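Ticket 204 - Wirkach room booking: confirmed slots vanish from the shared calendar
Status: Open, waiting on vendor
Reported by: Zanele Mkhize
Assigned to: Elie Rizk

Problem
Bookings made in Wirkach get a confirmation email but drop out of the shared calendar within the hour. Second floor rooms only. Users then double-book.

Log

9:10 - Zanele reports 6 missing bookings for October. All had confirmation emails. Export from the Wirkach admin page shows them as "held".

9:45 - Cleared the sync queue and restarted the connector. Queue had 126 items in it. Four of the bookings came back, 2 did not.

10:30 - Compared the two stuck ones with the others. Both were made from the phone app by Petronella Visser, whose account is still on the old time zone setting. Changed it and asked her to rebook.

11:15 - Rebooked slots show up fine. Left the old entries in place for the vendor to look at.

1:40 - Happened again, this time on a desktop booking by Merike Luik. Her time zone is correct, so that was not the cause, or not the only one. Sync log shows "resource not matched" for the round table room. The room was renamed in the calendar last month but has the old name in Wirkach.

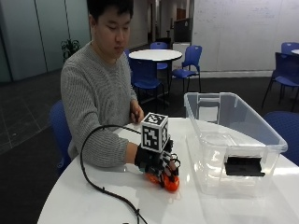 Round table room, second floor. White table, blue chairs to be listed under equipment.

2:20 - Renamed the room in Wirkach to match. Test booking held for nearly an hour, then I removed it.

3:30 - Sent logs to vendor. Zanele to keep a paper list on the door until they answer.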